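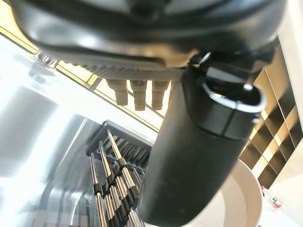
Rasside Travel Neck Pillow Cover, Brushed Cotton

Hello and welcome to the listing for the thing I make more of than anything else in the shop! I started sewing these covers in March after a very long coach journey with a bare foam pillow that made my neck itch the whole way (never again), and they've slowly taken over my cutting table ever since.

The Rasside is a slip-on cover for an ordinary horseshoe-shaped travel pillow. It has a zip along the outside curve, and it comes off in a few seconds when it needs a wash. The cotton is brushed on the outer side, so it's soft against your skin straight away, and it does get softer. Mine has been to the seaside, to two weddings and through the machine more times than I'd like to admit.

Colours

Oat, Slate, Moss and Brick. Oat is the one everybody buys and Moss is the one I'd buy, but there we are. I dye the Brick myself in small lots, so if you're after a matching pair please order both at once and I'll cut them from the same piece.

Will it fit my pillow?

Probably! Measure right round the outside curve from tip to tip with a soft tape. The cover is made for 96 cm, and the fabric has a bit of give in it. It goes nicely on the Loltov Classic and on the Vonness with the flat back. It does NOT fit the Nyamweya inflatable, which is much fatter at the tips. I've tried, and I broke a zip.
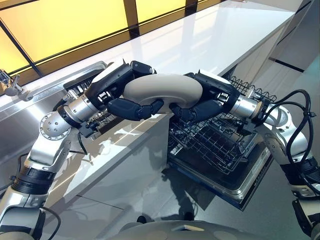
Holding a curved piece by both ends.

Washing and drying

Close the zip first or it'll chew up everything else in the drum. Wash at 30 with similar colours and go easy on the softener. Then pull it back into shape while it's damp and dry it flat over a rack or the back of a chair. Tumble drying will shrink it, and I can't swap one that's been shrunk, sorry! Brick may let a little colour go in the first wash, so keep it away from your white shirts.

The details

Outer: brushed cotton
Zip: nylon, with a fabric pull
Outside curve: 96 cm
Carry loop: yes, at the left tip
Pillow included: no, cover only
Price: 16 pounds each, or order 6 or more and I'll post them free

Questions I get a lot

Can you add a name? Yes, up to eight letters, stitched in cream near the loop. Put the spelling in the order notes exactly as you want it, capitals and all.

Do you do a child's size? Not at the moment. I made a test one and the zip was too stiff for small hands, so it's back to the drawing board with that.

How long will mine take? Plain ones go out within two working days. Names take a week, a bit more before the school holidays when everything arrives at once.

Where has the stripy one gone? I ran out of the cloth and the mill has stopped weaving it. I've kept the last offcuts for carry loops, so you might get a stripy loop if you ask nicely.

Page updated May 12, 2018. I've now sewn 950 of these, and Slate is back in stock.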